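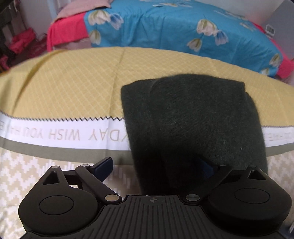
Airing cupboard day. been putting it off since November and the door finally stopped shutting so here we are. Everything is coming out, getting folded properly and going back in, or it's going in the bag for Livcombe. First up the green fuzzy cloth, folded into a thick block, on top of the mustard yellow with the little white diamonds. Those two colours together, might have to do the whole back bedroom like that.

Rule for today: if I can't say which bed it goes on in 4 seconds, it goes. Already broken it twice

Fuzzy stuff. Do NOT fold it in thirds and squash it down, you get a lump that slides off the shelf every time you reach past it. Half, half again, then flat hand over it. Fold facing out so you can grab one without the pile coming down on your head

Someone asked what the yellow is called. No idea, sorry. The label's long gone. Came out of the Nolletti closing down sale, same trip as the bath mat I hate

Lunch. Toast. Back in ten

Not back in ten

Right. Zigzags. I own far too much zigzag. Beige and cream zigzag, grey zigzag, a pillowcase that is sort of zigzag if you squint. I must have gone through a phase. Keeping the beige and cream as it goes with everthing, the rest is for the bag

Fitted sheets next. I've watched the videos. I've done the corners inside the corners thing. Mine still come out like a bread roll. Rolling them from now on and tying them with a bit of ribbon, looks like I meant it

Found in the back so far: one hot water bottle cover (no bottle), half a pack of Flelero lavender sachets that smell of nothing, a swimming costume, the good tablecloth we all thought was at my sister's. She's been told. She's not speaking to me

Somebody's replied that you should keep two sets per bed and no more. Two!! What about when one's in the wash and one's on the line and it rains. Three. I will not be moved on this

Shelf order, for those asking:
top - spare duvets, Christmas tablecloth, anything I need the step for
middle - bedding, one pile per bed
bottom - towels
floor - the Ionescu blanket box, blankets obviously, plus the green fuzzy when it's not out

Box lid still sticks btw. Rubbed a candle along the runner last time and it was fine for a fortnight. Will try soap

Bag for Livcombe is now two bags. They take towels but not pillows so don't turn up with pillows like I did. Old towels in a seperate bag please, they'd like to know before they open it

Door shuts! It shuts with one finger. Been and done it three times just for the click

Still got the pillows though. If anyone near me wants pillows, clean, a bit flat, shout before teatime and I'll leave them in the porch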